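Drikcombe Shared Workshop: Evening Course in Home-Built Grippers
Notes for Session 6, Soft Goods
Tutor: Ghada Yammine
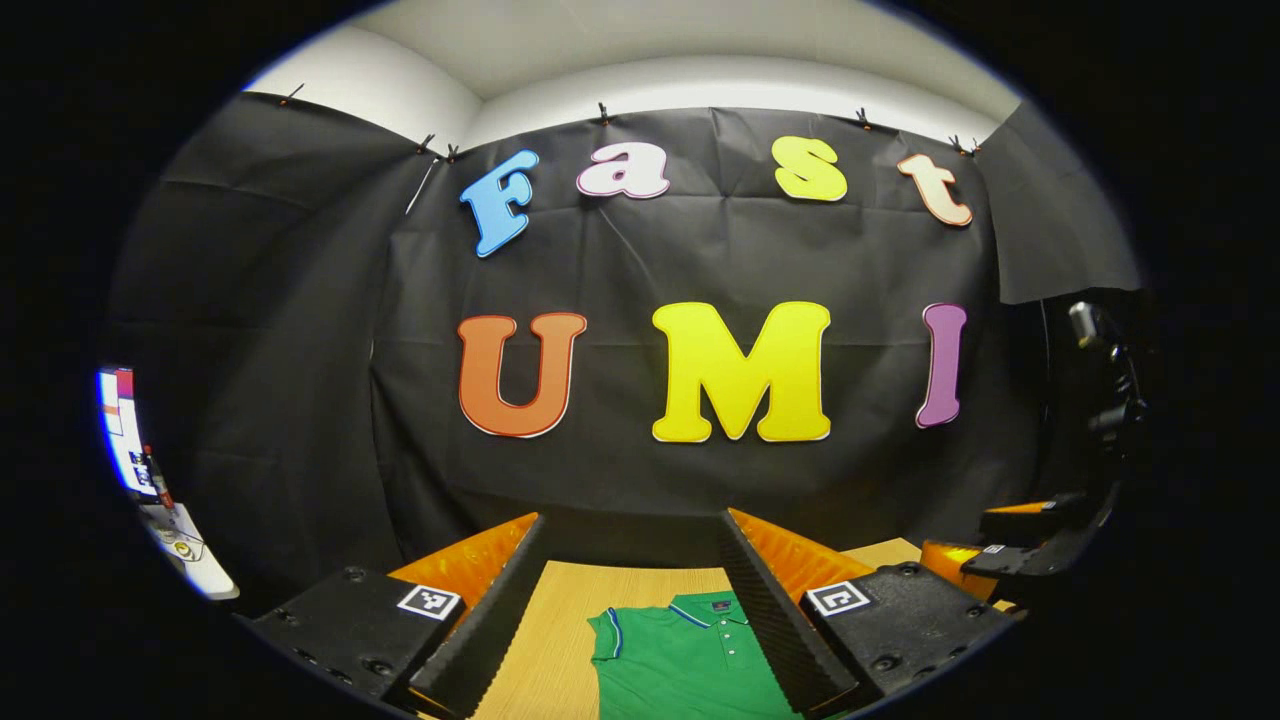 Most claims made for cheap home-built grippers are tested on blocks, cups and other things that keep their shape. Cloth is where I stop believing them. A garment has no fixed outline, it slides, and a fingertip that pinches one layer very often pinches two. A polo shirt is worse than a tea towel: the green one on our table has a striped collar and a buttoned placket, so there are thick and thin places within a few centimetres of each other. If you only ever practise on the flat part of the body, you have learned very little about the collar.

1. Pads

Soft pads are sold as the answer to everything. They do help, up to the point where the pad is softer than the thing it holds, and then you are measuring the pad. Ridged foam grips cotton well in one direction and poorly in the other. Try both before you glue. Declan Ruawai's notes on the Evora build say a pad lasts 300 closes. I would like to know who counted, and on what fabric. Keep your own tally on the sheet by the vice.

2. Markers

The square markers on the fingers tell the software how far open they are. They do not tell it how hard you are squeezing, and plenty of write-ups blur the two. A finger that flexes under load will report a gap that is slightly wrong. On the Poston fingers, which are printed thin, I don't trust the reading once there is any real force on them.

Check for play at the screws first. Half the "calibration faults" brought to me in April were loose screws.

3. Folding

Start with one sleeve to the middle. Do it by hand, with no tool, and write down where your fingers went. Then do it with the gripper. The second list is usually longer, and the extra steps are what your machine will have to learn.

A success rate means nothing without the rule for failure. Is a creased collar a failure? Decide before you start. The Qudah handout reports 21 good folds and never says out of how many.

For next time

Bring a shirt you don't mind spoiling, with buttons. Read section 2 again if your fingers are printed. Anyone still waiting for foam should see me before the break.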